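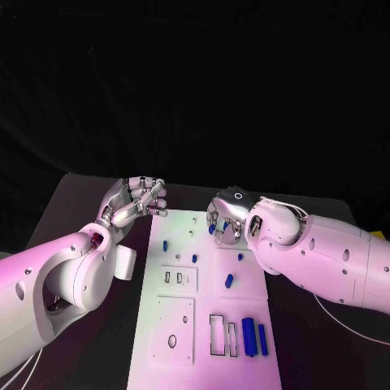
Both hands over the peg board, blue pegs in among the fingers.

Peg Board Gallery – teaching two hands to share one job

Welcome to our gallery page! We've been gathering examples for a learning system that we hope will one day fit parts into a board without a person guiding every finger, and a lot of people have asked what the work looks like. So this page is a bit of a scrapbook, with notes from the bench and a fair amount of gushing about small blue parts.

The project is called Fludden. We started it in a borrowed corner of the Skisberg building, with a folding table and far too many extension cords, and it has grown into a proper little operation with its own bench, its own schedule and its own kettle. Joonas Ruotsalainen looks after the recordings and I write most of the notes, which is why the notes are long and the recordings are tidy.

What we collect

Every example is one full go at a task, guided by a person from start to finish. We keep what the cameras see, where every joint is at each moment and what the operator asked the hands to do. Once it's all lined up in time, the learning system gets to study it and try to work out what a person would do next.

As of 04/07/2021 we have 2,113 examples saved, and 915 of those use both hands for most of the run. The two-handed ones are my favourites by a long way. They're slower to gather and harder to label, but there is so much more going on in them! One hand waits, the other shifts over, and somewhere in that bit of give and take is the thing we want the system to pick up.

Why a board full of pegs

People sometimes expect us to be folding shirts or making tea. We may get there, but I've become very fond of the board. A peg asks for a good grip, a straight approach and a gentle finish, and you can find out pretty quickly whether you had all three. A thin peg and a fat peg don't want to be picked up the same way either, and a block that needs to stand upright has its own ideas about balance.

The colours help too. We tried a set of parts in a darker grey early on and had a miserable time sorting out part from shadow when we went back through the recordings. Blue on white is much kinder to everyone's eyes, the labellers' most of all.

How a session goes

An operator does a warm-up first, usually a few slow reaches and a couple of practice grips that we don't keep. Then someone calls out the task, the operator says "ready", and off we go. A good session at our bench gives us 80 examples. The best we've ever had was 135, and we celebrated with cinnamon buns from the Honkanen bakery across the road. I would like it noted that I paid for the buns.

Starting positions get changed between runs. If every part began in the same spot, the system could learn the spot and skip the looking, and then the first nudge of the board would undo everything. So we shuffle, we turn things, we move on. Joonas has a printed sheet of starting layouts that he works through in order, ticking them off in pencil, and I've learned not to put my mug on it.

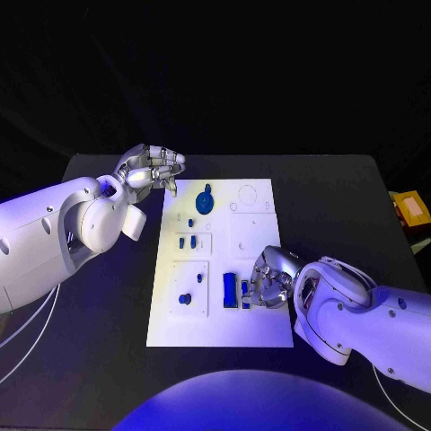 The layouts also decide which hand gets the main job. Operators have a favourite side, same as anybody, and if we leave it up to them the right hand does nearly everything. The sheet spreads the work out a bit more fairly. It feels awkward for the first few runs, then something clicks and you start seeing lovely calm left-handed reaches from people who swore they couldn't do them.

What happens to the messy ones

We keep them! This was a big argument for us back in November. Our first thought was to save only the clean runs, the ones where each part goes where it should on the first try. The trouble is that a system raised on perfect examples has no clue what to do when a peg leans over or slips sideways in the fingers. A person just tries again, often without thinking about it, and that second try is worth a great deal to us.

So a fumble followed by a recovery goes in with a "recovered" label. A run that had to be stopped goes into a separate folder, and we look through that one every few weeks. There's a surprising amount to learn in there, some of it about the task and some of it about how tired the operator was. We now stop for a break well before anyone asks for one.

Labels, labels, labels

Labelling is done in a small program we wrote ourselves, named Durkura after a word Joonas dreamt up and refuses to explain. You scrub through a recording and mark where each step begins: reach, grip, lift, line up, place, let go. Lining up is the hardest to mark. It blends into the lift on one side and the placing on the other, and two labellers will happily disagree over the same half-second. We've started having a second person check a share of each batch, and the agreement is getting better – slowly, but it is.

What's coming up

More boards, for one thing. We have a new set of parts being printed with slightly different widths, and a layout sheet that's twice as long as the old one (sorry, Joonas). We also want to bring in operators who have never used the setup before. Practised operators have all picked up the same habits from each other, and I'd love to see what a complete beginner does with a thin peg and a tall block.

New pictures go up when I get a spare afternoon. If you'd like to hear about the next batch, leave your name on the contact page and I'll send you a note when it's posted.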